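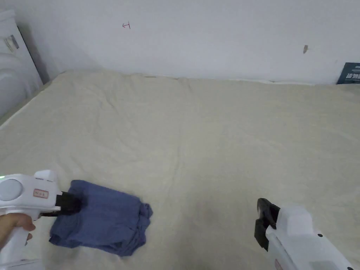
Re: [household] Folding on the bed, and sheets that wrinkle

From: Hiwot Mersha
Date: January 17, 2018

Dear all,

Wenceslao wrote:

> I fold everything on the bed, and the sheet under it
> is always full of creases. Do you pull it smooth first,
> or do you leave it? Also my bed is pushed to the wall,
> so I can reach it only from one side.
> Wenceslao Figueroa

I leave it. On the big bed in Borneck the cream sheet is wrinkled nearly all the time, and for small dark blue things it makes no difference to me. For a shirt I smooth with my palm only the place where the shirt will lie - not the whole bed.

The sheet I have is from Lollance and I paid 14 for it. It is a little short for a thick mattress, so on the wall side I tuck it as well as I can and accept a poor result. 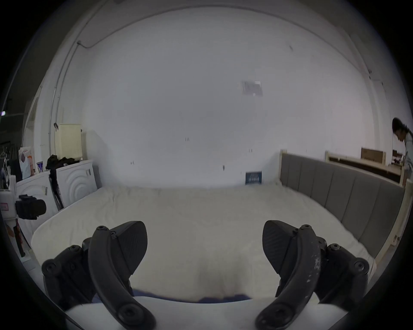

I also prefer to put the finished pile at the end where I stand, so that I do not lean over it for the next piece. If your bed has a padded headboard, please do not hang damp clothes on it. I did this in October and the gray fabric kept a mark for 7 days.

A bed close to the washing machines is very practical, I must say. The clothes travel two steps and nothing falls on the floor.

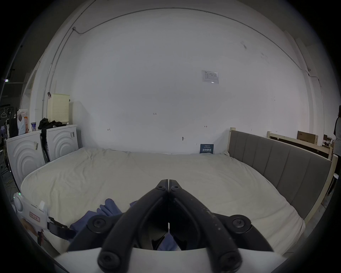
Two small questions from me

1. Has anyone bought the Leltasis mattress cover? Does it hold the sheet at the corners?

2. How do you store cloth gloves? I fold one into the other, but then the fingers stay crumpled.

With kind regards,
Hiwot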